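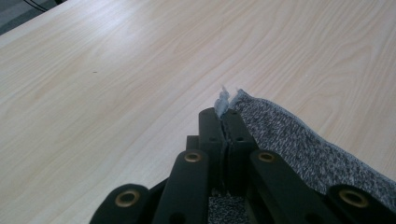 Laminate Tabletops: Frequently Asked Questions

These answers apply to wood-grain laminate tops in the Lins and Janetberg ranges, sold with or without a base. For installation of fixed counters, refer to the fitting sheet packed with the top.

Is the surface real wood?

No. The grain is a printed decor layer under a clear wear layer, bonded to a particleboard core. Knots, streaks and grain lines are all part of the print. The surface cannot be sanded, oiled or stained. Sanding removes the wear layer first and the decor layer shortly after.

Does the grain pattern repeat?

Yes. The decor is printed in a continuous roll, so the same knot will appear again on a long top, or on a second top cut from the same roll. Where two tops are to be placed end to end, lay both out before fixing and turn one of them if matching knots fall side by side. The grain runs the length of the top on all standard sizes. Cross-grain cutting is available on the Janetberg range only and must be requested at the time of order.

What is the difference between Lins and Janetberg?

Lins has a smooth, low-gloss finish. Janetberg has a light texture that follows the printed grain. Both use the same core and the same edge banding. Lins is easier to wipe clean. Janetberg shows fewer fingerprints but holds fine dust in the texture, and dark powders such as toner or graphite may need a soft brush.

How should the top be cleaned day to day?

Wipe with a damp microfiber cloth and a small amount of dish soap, then wipe again with clean water and dry. Soap left to dry on the surface forms a film that looks like uneven gloss. Work in the direction of the grain on textured tops. Do not use scouring powder, steel wool, melamine sponges or wax polish.

There is a small dark speck on my top. Is it a defect?

Check first whether it is on the surface. Wipe with a damp cloth, then pass a fingernail over the spot.

If it moves, it is debris.
If it is raised and does not move, it is probably dried glue, ink or food. Soften it with a warm, wet cloth held in place for two minutes, then lift it with a plastic scraper held nearly flat.
If it is level with the surface and cannot be felt, it may be part of the decor. Small pin knots are printed into most of the pale patterns.
If it is a pit, the wear layer has been broken. See the question on repairs.

Specks in the decor smaller than 2 mm are within tolerance and are not covered by the warranty.

How do I remove ink or marker?

Use isopropyl alcohol on a white cloth. Dab, do not rub, and turn the cloth as it picks up color. Rinse with water afterward. Acetone is safe on the flat surface for a few seconds but will soften the adhesive at the edge banding – keep it well away from the edges.

Can hot items be placed directly on the top?

No. Use a trivet or a mat. The surface will tolerate a coffee cup, but a pan or a soldering iron stand may blister the laminate. Blisters cannot be pressed flat again. Tops used for bench work should have a heat-resistant mat under any heated tool.

Will metal tools or equipment scratch the surface?

Sliding contact does more damage than static weight. Lift equipment into place instead of dragging it, and fit rubber or felt pads to metal feet. Scratches show as dull lines on Lins tops and are easiest to find with light coming from a low angle. Change felt pads when they become packed with grit.

How much weight will a top carry?

The limit is 83 kg, evenly distributed, on a base with the supports set no more than 20 cm in from each end. Point loads should be spread with a board. Do not clamp a vise to an unsupported overhang.

Where should cables run?

Cables are best kept off the floor and fixed along the underside of the top. Use adhesive clips or screws no longer than 16 mm; the standard top is 25 mm thick. A grommet hole may be drilled through the top. Drill from the decor side with a sharp bit and a backing board, and seal the cut edge with clear silicone so that moisture does not reach the core.

Can chips and scratches be repaired?

Chips in the surface can be filled with the Trekidau color paste, available in 7 shades. Clean the chip, fill slightly below the surface, let it cure overnight and apply a second thin coat. The repair will be visible at close range. Fine scratches cannot be filled. Large areas of damage require a new top – existing bases and screw positions will fit.

Why is one end of my top lighter than the other?

Usually sunlight. Pale decors shift slightly over the first year, and any area kept covered by a mat or monitor stand will change at a different rate. Move covered items from time to time.

Can I order a sample?

Yes. Samples are cut from current rolls at the Gatstead warehouse. Samples cut before December may differ slightly in gloss from current stock.

Related pages
Edge banding: replacement and regluing
Choosing a base for a long top
Color paste shade chart
Returns and transit damage

Trekidau Surfaces, Gatstead | Contact us | Page updated 24 Mar 2021 | Back to top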